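Fisero under-sink water filter: my review after 14 months

Posted Dec 8, 2021 by Orest Shevchuk

We live outside Norach, on a road where every house has its own well. Last year the county sent us a letter with the results of the groundwater testing near the old Hinrichs plating works. Our well was below the limit, but the solvent was there, and the letter said we could keep drinking "with awareness". I did not like this phrase. My neighbour Gerd Petersen started to buy bottles. I bought the Fisero, the two-stage model with the carbon block.

Installation

The box contains the housing, two cartridges, a tap, hoses and a manual of 5 pages. The manual is written for a kitchen with modern pipes, and ours are not modern. I needed one adapter which is not in the box, and Hamish Tosh at the hardware store in Grindden found it for me in a drawer. After this the work took one afternoon. The hoses have coloured rings, so it is difficult to confuse them. The bracket is weaker than I would like. With full cartridges the whole unit is heavy, and I put a piece of timber under it.

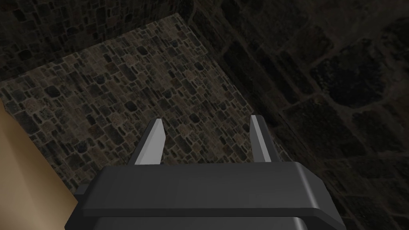
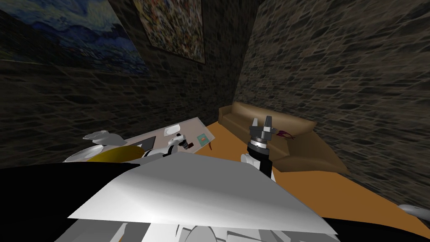 Taste and flow

Our water has a lot of iron. Before, the tea was grey and the kettle had to be cleaned every week. Now the tea has its normal colour. The smell of eggs, which we had mostly in June when the water table is low, is gone from the kitchen tap (it is still in the shower, of course, where there is no filter).

The flow is slow. To fill a big pot I need about two minutes, so for pasta my wife uses the ordinary tap and boils it well. I have told her that boiling does not help with metals, and we have agreed to disagree.

Does it remove the solvent?

For me this was the main question. I paid a laboratory for two samples, one before the filter and one after. In the second sample the solvent was under the detection level. I repeated it when the cartridges were old, and then a small trace came back. So please do not believe the indicator light, it is only a timer. It was still green.

Cartridges

The seller says one set is good for 2000 litres. With our iron I would change earlier. The first stage was brown like rust long before the light changed. The link for replacements on the seller's website gave me a 404 page for several weeks, and I had to order by phone. Deok-su Min on their support line was patient and sent the correct set.

Would I buy it again?

Yes, for a house with a private well and a result close to the limit. If your result is over the limit, ask the county first what they will pay for. I give it four stars. The missing one is for the bracket and the light.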